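Search this repository
Go to file

milluta-labels

Care label text for household textiles, transcribed and normalized. Maintained by Rosalía Requena and Babak Naseri.

CONTENTS

labels.csv holds 1000 records, one per garment or linen item. symbols.csv maps each care symbol code used in labels.csv to a plain wording. notes.txt lists known problems by record number.

FIELDS

item_id: integer, stable between releases
fiber: fiber content as printed, lower case, percent signs kept
wash_max_c: highest wash temperature in Celsius, blank if hand wash only
cycle: normal, mild, very_mild, hand, none
dry: symbol code, see symbols.csv
iron: 0 to 3, where 0 means do not iron
free_text: any remaining wording, line breaks replaced by a single space
lang: language of free_text, two letters

Labels with more than one language have one row per language. They share an item_id, so count distinct ids when you need the number of items.

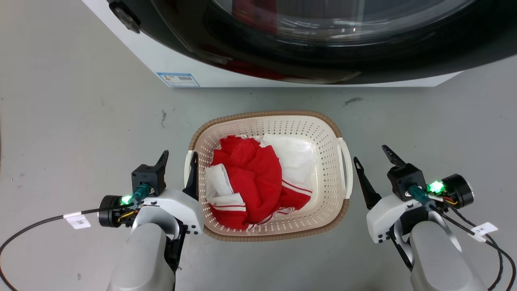 Temperatures printed only in Fahrenheit were converted and rounded down to the next lower standard step. The original value is kept at the start of free_text in square brackets. Records where the bar under the wash tub was illegible have cycle set to none, and should not be read as "do not wash". That case is coded in wash_max_c as -1.

SPLITS

train.csv has 700 records. The rest are in test.csv. The split is by manufacturer, so labels from Saltetti and Gallardo appear only in train.

KNOWN ISSUES

Poppy Yeoman rechecked the iron field against the paper labels and found 4 records with the dots miscounted. These are corrected in the current files but not in the copy on the Tetgate mirror. Fiber names are not translated. "Viscose" and "rayon" are both present and have not been merged.

CHANGES

May 2018: added lang field, split free_text by language, removed the old color column.

Corrections go to Enda Phelan through the issue tracker. Include the item_id and the field name.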